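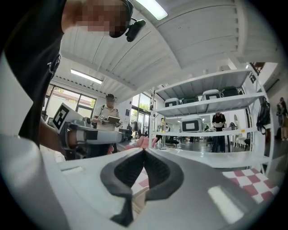
Fig. 1. Leaning in from the left, black T-shirt.

By Ieva Vītola
08/06/2019
192 shares | 2 comments

Setting up your Nultis desk lamp

This is the fun part! Once the arm is balanced you can move the light with one finger, so take your time with it.

1. Clamp the base to the table and tighten the knob by hand. Don't use pliers.
2. Slide the arm into the base until it clicks.
3. Hang the spring on the lower hook – the short end goes down.
4. Plug the cord into the lamp first, then into the wall.
5. Raise the head to 70 cm above the tabletop and let go slowly. If it sinks, give the tension screw a half turn to the right and try again.

Note: The bulb is good for almost 2000 hours. Spares are sold as Julanach, small base.

CAUTION: Keep your fingers out of the elbow joint while you adjust the spring.

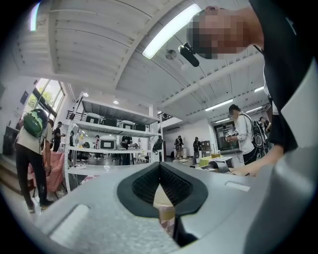
Light from the side is what makes this lamp such a pleasure for close work, and it's worth trying a few spots before you settle. Right-handers usually like the base on the left. Sit down and work for a minute the way you normally do. If you lean right over with a forearm stretched out in front, like the person in the black top, your own head and arm will block a light that sits behind you. Move the base forward until the shadow falls away from your hands.

6. Press the dimmer once for full light, or hold it down for a slow fade.
7. Wipe the shade with a dry cloth only, and let it cool first.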